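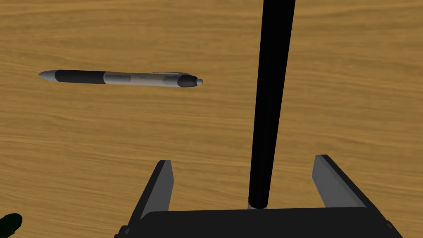 The pen task in Pistano's simulator, seen from the wrist. Pen at upper left, gripper open.

I went to the Pistano open day in September expecting to see a robot arm, and for the first hour and a half I saw a pen on a screen.

It was a good-looking pen. Grey see-through barrel, black rubber grip, a plunger on the end, lying on a wood-grain tabletop that didn't exist. The simulated gripper waited at the bottom of the screen with its two flat fingers apart, and a presenter told us that what we were looking at was the product. The arm, which is called the Yeoman, was through in the next room and we would get to it after the coffee.

Some background for anyone who hasn't been following this. Pistano sells a small arm and a training package for workshops, labs and parts counters, places that have a lot of fiddly picking up and putting down but not enough of it to pay for a proper automation line. The arm comes from them. The training package is called Sarero and you rent it by the month. You describe your objects, Sarero builds them in simulation, the arm practises in there for as long as you're paying, and then the result is loaded onto the real thing on your bench. That is the pitch, anyway. I run the back end of an instrument repair shop with two other people, and we had been sent three brochures, so I drove out to have a look.

The building is at the far end of an industrial estate, past a tile wholesaler, and the parking is dreadful. Signs on the fence pointed us round the back to a roller door. They gave us lanyards and a tote bag with a notebook in it. I'll say for the notebook that it's decent paper.

Kieran Sowerby ran the simulator session. He is a product manager and he was better at it than most, in that he answered the question he was asked about two times in three. He had the pen task up on a big monitor and talked us through what the arm is meant to do: find the pen, come across, line up the fingers, close, lift. He ran it with the view from the wrist, so you're looking past the gripper at the table the way the arm would. There's a long black rod standing up through the middle of that view, right between the fingers. The man beside me asked what it was and was told we'd come back to it. We didn't come back to it.

The runs themselves went well. The gripper slid over, closed on the barrel and up came the pen. Kieran then had the software move the pen to a new spot and turn it a bit, and off it went again. He did this for a good while. Then he put up a slide that said 188 training runs and 400 test picks, with a success figure of 88 per cent.

I wrote down 88 and sat there looking at it. Twelve per cent of 400 is 48 pens not picked up. On my bench the pens would be mouthpiece screws and key rods, and I'd want to know where the 48 went. On the floor? Squeezed and let go? Never touched at all? A miss where the gripper closes on nothing costs me a few seconds. A miss where it pushes a part off the bench costs me an afternoon on my knees with a torch. I asked, and Kieran said the failures weren't broken down on that slide but that the customer dashboard would show them. I asked if we could see the customer dashboard. It was being updated.

My second question was about the table. In the simulator there's a great deal of open wood around that pen. The pen lies flat with its clip and button in plain view and has room on every side for a pair of fingers. I have never had a bench like that in my life. A woman from a dental supply firm put it better than I did. She asked what happens when there are two pens touching. Kieran said clutter was on the roadmap and that Sarero would let customers set up their own scenes with as many objects as they liked. She asked whether the arm would then be able to pick them up. He said that would depend on the scene.

I don't want to be unfair. The simulator is clearly the work of people who care about it. The barrel of that pen is properly see-through, with the light and dark streaks you'd get from a refill inside, and there's a soft shadow under it on the wood. I asked one of the engineers at the coffee urn whether the see-through part was there for show. She said no, clear plastic gives cameras trouble, and they had picked a pen like that on purpose. That was the most convincing thing I heard all day and it came from someone who wasn't on the program.

She also told me how objects get into the system, which I had not understood from the brochures. You don't just point a phone at your part. You send them measurements or a drawing file, or you post them the part, and they model it. The first few are included and after that you pay for each. I have somewhere north of a thousand parts in my drawers, many of them made by companies that folded before I was born. There is no drawing file for a 1950s clarinet key. I went back to the brochure afterwards and it does say "onboarding of your objects", which I suppose covers it.

After coffee we went through to see the Yeoman.

It's smaller than I thought it would be, and quiet, and the gripper moves nicely. There were two of them set up behind a rope. One was doing a demonstration with blocks and a tray, over and over, and it did them all while I was standing there. The other was meant to be doing the pen. When our group came through it was paused, with a young bloke crouched behind it at a laptop. We were told it would be going shortly. I hung about through two more groups and ate a second muffin. It did start up in the end, and I saw it go for the pen four times. It got it three times. On the fourth the fingers came down a touch short and nudged the pen along the bench, and the arm lifted up holding nothing and carried its nothing very carefully over to the cup.

That bothered me more than the miss did. I asked whether it knew it had come up empty. The young bloke said grip sensing was available in the Flandov module. The Flandov module is an add-on. It was not on the price sheet in the tote bag, and when I asked for a figure I was given an email address.

So, the price. I won't print the number because they asked us not to and I did sign something at the door. I will say that the arm itself costs less than I feared, and that the monthly rental on Sarero is where they mean to make their living. If you stop paying, the arm keeps whatever it has already learned and you can't teach it anything new. I got that confirmed twice, once from Kieran and once from the sales desk, and the sales desk added that "learned" means the last version you downloaded, so make sure you download it. Put that in your diary if you sign up.

Who is it for, then? If you have a short list of parts that don't change, and a clear bench, and someone on staff who likes computers, I can see it earning its keep. The dental supply woman thought it might do for one of her packing stations, and she was going to ask for a trial. For a repair shop, where every job comes in a bit different and half the parts are bent when they reach us, I can't see it. I'd spend more time describing things to the robot than I would picking them up.

A trial is available, by the way. It runs for a month on their choice of task, or for three on yours with a deposit. I'd go for the longer one. Before you pay, ask for the failures sorted by kind, a run with two parts touching, and the Flandov price in writing. I've asked for all of those myself and will add a note to this page if I get them.

The lunch was sandwiches. Go early if you want one with ham, and park at the tile place.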